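Keeping the Table Arm Running: An Interview with Delia Bogdan

Delia Bogdan looks after one robot. It is an arm on a table at Vovar, a small automation shop, and she has been responsible for it since the December it was put together. She sets it up in the morning, trains the people who drive it by hand, and fixes it when something comes loose. I asked her to go through the job from start to finish, leaving out the parts that would only interest a programmer.

Starting the day

Bogdan begins with the table. She pushes on each corner to see if it moves.

"If the table moves, everything you taught the arm is wrong by that much," she said. "People go straight to the software. I go to the feet of the table first, then the mounting bolts, then the cables. Most mornings I'm done in 18 minutes."

The bolts get a paint line across the head and onto the bracket, so a bolt that has turned shows up as a broken line. She re-torques only the ones that have moved. In the first weeks she tightened all of them every day and stripped two.

Cables come next. She moves the arm slowly through its full reach with the motors at low power and watches the cable the whole way. The loop has to be long enough for the farthest reach and short enough that it can't drop in front of the fingers. When the arm was new the loop was too tight, and the connector at the shoulder worked itself out over several days.

"It would run fine and then drop out for a second," she said. "We changed a board. We changed a power supply. It was the plug. I had 26 dropouts written down before I found it."

Zero and home

After the cables she sets the zero position. Every joint has a mark, and the arm is moved by hand until the marks line up. The controller stores that as zero, and then the arm goes to its home position under its own power. She does this three times and compares the readings. If one joint comes back different, she stops there and checks the joint for play.

Her colleague Ileana Vlad does the same check at the end of the day and writes the numbers in the same notebook. The two sets of numbers are how they found a worn coupling last winter.

"Ileana's evening number kept drifting from my morning number," Bogdan said. "Same joint, same direction. You would never see it in one day. We ordered the coupling from Szabo and swapped it before it failed."

The swap took most of an afternoon. The hard part was getting the old one off without pulling on the wiring behind it. She now keeps a spare coupling, two spare connectors and a set of fingertip pads in a drawer marked Korkside, after the shop's old name for the arm.

The fingers

I asked what wears out fastest. She said the fingertip pads, by a long way.

"They get shiny. When they get shiny they slip, and then the person driving squeezes harder to make up for it, and that wears them more."

She wipes the pads with a lint-free cloth and a little alcohol, and replaces them after 100 hours of use whether they look worn or not. She also checks that each finger opens all the way and closes without a click. A click usually means a screw has backed out.

After any work on the fingers she runs a grip test. The things she uses for it are light and have different shapes, and she puts a mat under them so that a fingertip that comes down too low meets something soft. Coming in low is the most common mistake after a pad change, because new pads are slightly thicker than old ones and the stored heights no longer fit.

"I always approach from the end of the object, slowly," she said. "I want to see where the finger is before it touches. If it's off to one side, I go back and do the zero again. I don't correct it by feel."

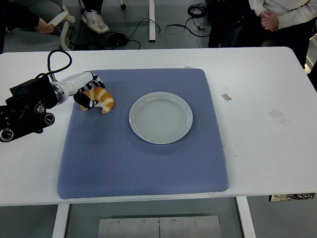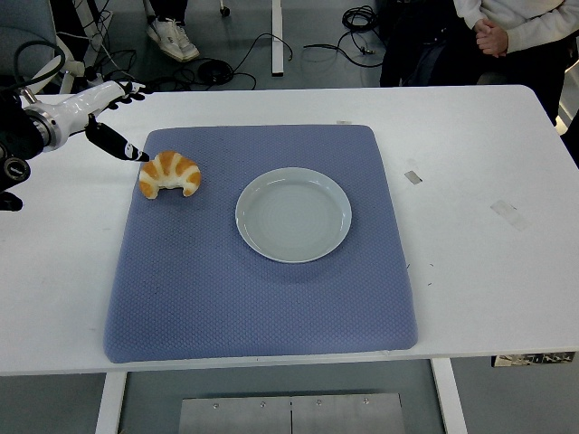

What goes in the notebook

The notebook is paper. Bogdan tried a spreadsheet and went back. Each page has the zero readings, the hours on the pads, anything replaced, and the name of the person who did it. The page for 5/27/25 has a note in Vlad's handwriting about a finger that closed late, and under it, in Bogdan's, "screw, thread locker, OK."

She asks everyone who drives the arm to write down odd noises, even if they went away. Most people don't. She has stopped arguing about it and asks them in person when they hand over.

Advice for someone taking over an arm

I asked what she would tell a person who had just been given a machine like hers. She thought about it for a while.

"Get the torque values on paper and tape them inside the cabinet door. Mark your bolts. Buy the spare connectors now, because the ones from Prelivberg can take 60 days to arrive. And keep one person on the stop button any time somebody else has their hands near the joints. We do that every time, even for a small screw."

She is planning one change for later this year, a clamp to hold the shoulder connector so the cable can't pull on it at all. She has drawn it twice. Vlad thinks the second version blocks a screw they need to reach, so there will be a third.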